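Bamboo mat over a quilt — do I have to strip the bed to get black lint off?

Asked by Karlijn Aerts

I sort laundry on the bed in the spare room, and the black things shed on everything. A lint roller works on the sheets but does very little on the mat, where the fluff sits down between the slats. I've been at it for 10 minutes a night and would like a faster way.
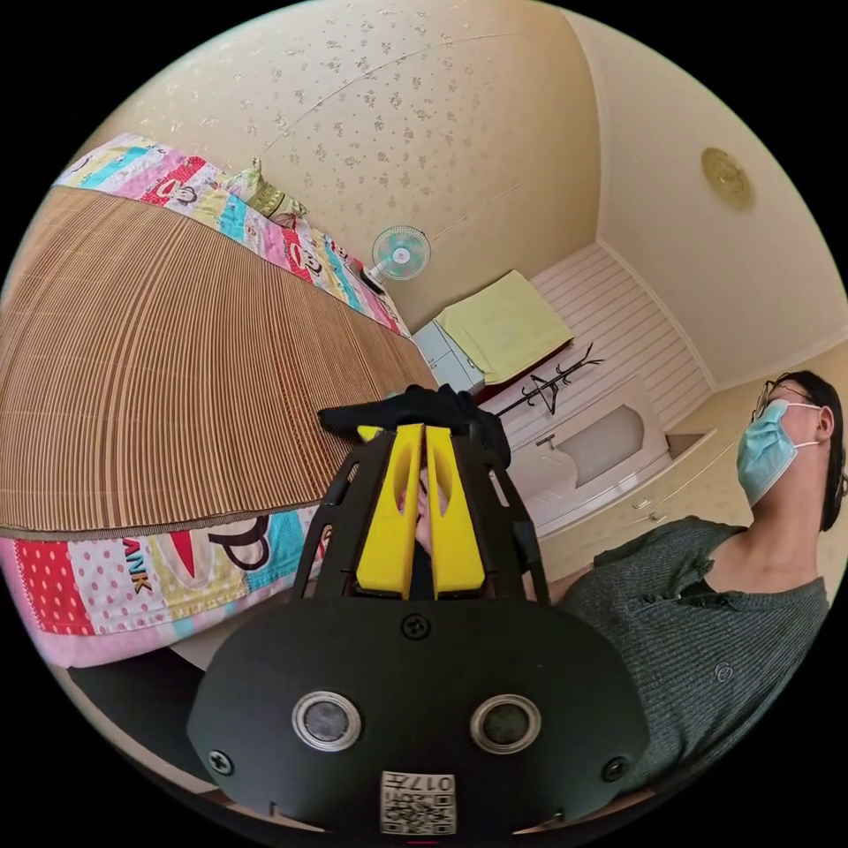
The mat is the kind with fine slats running close together, from Brudetano, and I don't want to soak it. It has a brown band along the edge that I'm worried will bleed onto the patchwork quilt, where there are white and pale blue panels. The quilt can go in the machine.

2 answers

Dirk Cuypers

Don't soak it. Take the mat off, hang it over a rail outside and brush along the slats, never across. A soft shoe brush is fine. Then wipe with a cloth wrung out hard and dry it flat in the shade. Test the edge band first with a damp white cloth — if color comes off, stay clear of it.

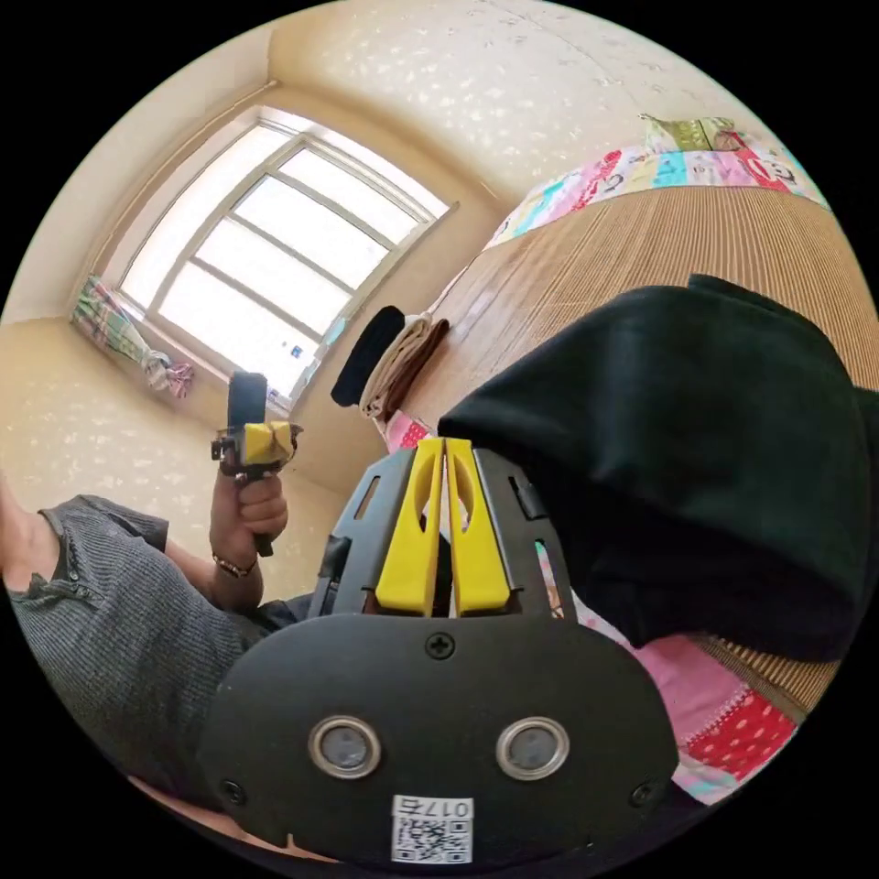

As for the quilt, wash it on its own in cold water and skip the softener. Mine took 2 washes before the fluff stopped showing.

Also, sort the black stuff somewhere else. I put an old sheet down first and shake it out the window after.

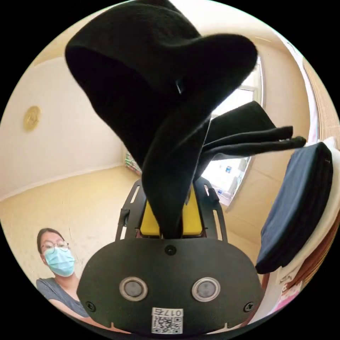

Wash new black knits inside out in a mesh bag a few times and they shed less.

Chaminda Ekanayake

vacuum with the brush head on low. done. I paid 8 dollars for a Ginness lint brush and it was useless on bamboo

Comment from Karlijn Aerts: Brushing along the slats got most of it. Still some near the band, will try the vacuum.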